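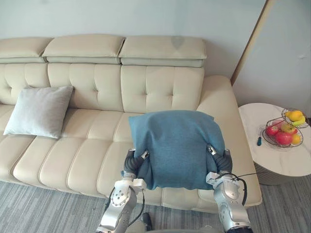
What is a youth wing?

By Clémence Gautier, August

Big political parties often have a little sibling. It's called a youth wing. Same colours, same name more or less, younger people.

Who can join? Depends on the party. Lots start at 15 or 16 and stop somewhere in the late twenties. In the town of Stondthorpe the Inbridge Party lets you in until you turn 27. Then you're out - well, you move up to the grown-up party, if you want to.

So what do they do all day? Meetings, mostly. Knocking on doors before an election. Handing out flyers. Arguing about stuff like bus fares and whether 16-year-olds should vote. Summer camps too, some of them, with songs and burnt sausages.

The Stondthorpe branch has 328 members. Sounds like heaps! But only 20 or so turn up to a normal meeting. Everybody else has homework or footy or a job.

Do they get a say? Sometimes. A youth wing might get to send a few people to the party's big yearly meeting (a conference). The Stondthorpe lot send 12. They can put up their hands and vote just like the older members, and now and then they vote against there own leaders. That gets in the paper.
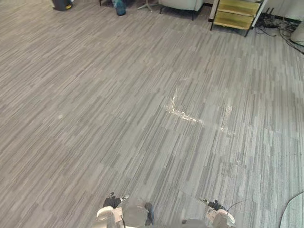
Rosine Picard wrote in to say she joined at 16 and didn't agree with her party on everything, and that she spent her first year mainly asking questions at the back.

Good way to start. You're allowed to disagree. In most democracies you're also allowed to leave, or join a different one, or never join any.

It hasn't been like that everywhere. In countries with only one party, there was often only one youth group as well. Joining might be the way to get a uni place or a good job, so kids joined even if they didn't beleive in it. Hard to call that a free choice.

Some words to know:
Branch - the local bit of a party
Delegate - a person sent to vote for a group
Manifesto - the list of things a party says it will do

Ask a grown-up at home if they ever joined one. You might get a story.

Related
What does a mayor do?
Why are ballots secret?
How the Bai Valley got its own council
Who pays for election posters?
The Juser Bridge vote, explained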